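Cleaning a large wall mirror over a marble vanity

Use a spray bottle with a fine mist setting and two microfiber cloths, one damp and one dry. Cloths washed with fabric softener leave a film, so keep a separate set for glass. Work by indirect light; Saturday afternoon sun on the glass dries the cleaner before it can be wiped.

Spray from 12 inches. Start at the top and cover one section at a time. Stop short of the bottom edge and do that strip with the damp cloth only - liquid that collects there can creep behind the glass and turn the backing black. 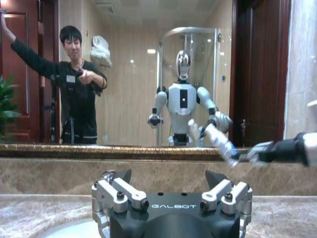

Wipe side to side, then top to bottom with the dry cloth. Fold to a clean face after each section.

Decorative trim gets a barely damp cloth and no ammonia. Gold-toned finishes dull quickly.

Marble: no vinegar, no lemon, no bathroom descaler. Acid etches the polish. Lay a dry towel over the countertop before spraying and blot any drips within 20 seconds. pH-neutral soap is enough for the backsplash. Rinse the basin last.

Tip on towel placement sent in by Gijs Koster.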